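Interior door opens by itself after reassembly of frame

Posted by Ghizlane Mansour, 2nd October

I request guidance on a bedroom door in a rental unit managed by our office. The hinges were replaced last month, and the door now swings open whenever it is left unlatched. The tenant in unit 174 has asked that the matter be corrected before the annual inspection. Is it necessary to remove the frame?

Said Ait Ali
Removal of the frame is seldom required. Place a level against the hinge side, on both faces. If the post leans, a thin cardboard shim behind the lower or upper hinge will normally correct it. Tighten all screws before measuring.

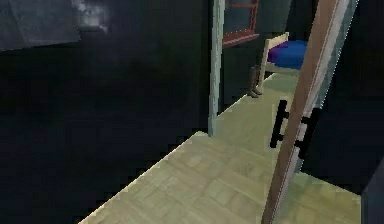 Open door beside a bedroom doorway (computer rendering).

Please also confirm that the new hinges are the same thickness as the old ones. Our maintenance office received a mixed box once and 11 doors had to be adjusted again.

Baoshan Yu
Bend the hinge pin slightly with a hammer and put it back. This adds friction. It has worked in our building.

Maribeth Navarro
The pin method is acceptable as a temporary measure. Residents should be informed in writing before any work begins, and the repair should be entered in the unit record.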